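Last updated: December
127 shares | 11 comments

Citlali Zepeda keeps her sourdough starter in a mustard crock that belonged to her great-aunt, and before I've even taken my coat off she has the lid up so I can smell it. It smells like green apples and a little like paint. She is delighted with it.

"It was flat as a pond last night," she says. "Then I fed it rye and look at it go!"

Zepeda teaches bread classes in Warcombe, four students to a class, and she has a waiting list long enough that she has stopped reading it. People drive in from two counties over to learn how to make a plain loaf. She never set out to teach. She was doing the books for a lumber yard when a neighbor asked her for a lesson, and the neighbor brought a cousin, and by the next winter she'd handed in her notice.

What she loves talking about most is flour. She buys hers from Amancay Daza, who runs a small stone mill called Likik and grows part of the wheat herself. The two of them talk on the phone most mornings at six, and from what I overheard, the calls are mainly about protein and rain.

"Amancay will tell me, this batch is thirsty, go slow," Zepeda says. "And I'll ignore her and pour in all the water, and then I've got soup. Every time! You'd think I would learn."

When I reached Daza at the mill she laughed for a good while at that. "She calls me with dough on the phone, I can hear it," she said. "But she's the only customer I have who notices when I change fields. She tasted the difference before I'd told her a thing."

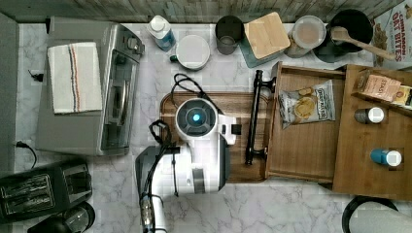

How long should a beginner let the dough rise?

"Go by the dough and leave the clock alone," Zepeda says. "In my kitchen in December it can take 10 hours, and in summer it's done before lunch. You want it puffy and a bit wobbly when you nudge the bowl. Poke it with a wet finger. If the dent comes back slowly, you're there."

She has strong feelings about ovens as well. Hers is an old Cordier with a door that has to be kicked shut, and she bakes everything in a lidded iron pot because the pot holds the steam in. Lid on for the first part, lid off once the loaf has sprung up, and then she lets it go much darker than most people dare.

"My students get scared and pull it out blond," she says. "I stand in front of the oven door. I say, wait, wait, wait. And then they taste that crust and they go quiet, and oh, I love that part."

We ate the heel of a loaf she'd made with Daza's spring wheat, with cold butter and far too much salt, which is how she likes it. I had three slices. She sent me home with a jar of the starter wrapped in a dish towel and told me to feed it as soon as I got in the door.

Next year she wants to try a rye she tasted once at a bakery called Findia, black and sour and heavy as a brick. She has had a go at it several times already. The last one, she says, went to the chickens, and they took their time over it.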